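**Cernura** is a robotic hand and arm built in a shared workshop in the town of Diretden. It is meant for handling light household objects on a table, and its plans are passed freely between members of the workshop and a few people who build at home. The name is used for the whole machine, although in the beginning it meant only the hand.

## History

The first hand was made as a winter project and had 4 fingers without a thumb. It could hook the handle of a bag, but it could not hold a glass. The second version, called Thiele after the street where the workshop then stood, received a thumb and a stiffer palm. Many parts of Thiele were broken during the first month, mostly the small pins in the finger joints. The present version has 5 digits and was finished in July of the following year.

## Construction

The hand is black and its fingers are made in segments, with small metal details at the joints. Each finger is closed by a cord which runs through the palm to a motor in the forearm, and is opened again by a spring. The moving parts of the hand weigh 400 grams. The arm reaches 900 millimeters from the shoulder plate, enough to serve one side of an ordinary table.

Control is done by a small program named Jesora. It keeps a list of grips, and for each grip it stores how far every finger may close and how much motor current is allowed. A new grip is usually taught by moving the fingers with one's own hand and saving the position.

## Handling of soft objects

Thin and hollow things are the most difficult for the hand. A stack of paper cups has a firm middle, where several walls lie together, but its open end gives way easily under pressure. For this reason the builders teach a grip in which the upper fingers go over the stack and one digit supports it from below, near the base.

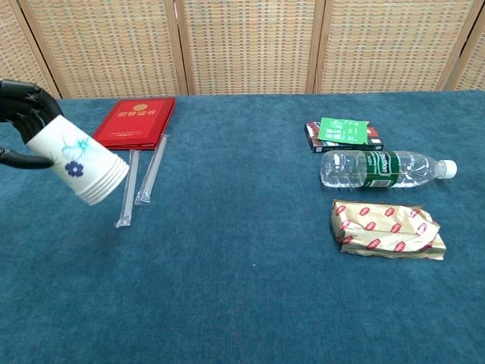
The current limit for this grip is set lower than for a bottle, and the fingers are closed one after another. When all of them close at the same time, the stack tends to turn in the palm. Drinking straws in their wrappers remain a weak point, as the fingertips are too wide to lift them from cloth.

## Use and maintenance

The cords stretch with use and must be tightened by a screw at the wrist. After this the zero position of each finger has to be saved again in Jesora, otherwise the grips become too loose. Home builders often replace the springs with softer ones, which makes the motors quieter but the opening slower.

## See also

- Tendon-driven hand
- Underactuated gripper
- Shared workshop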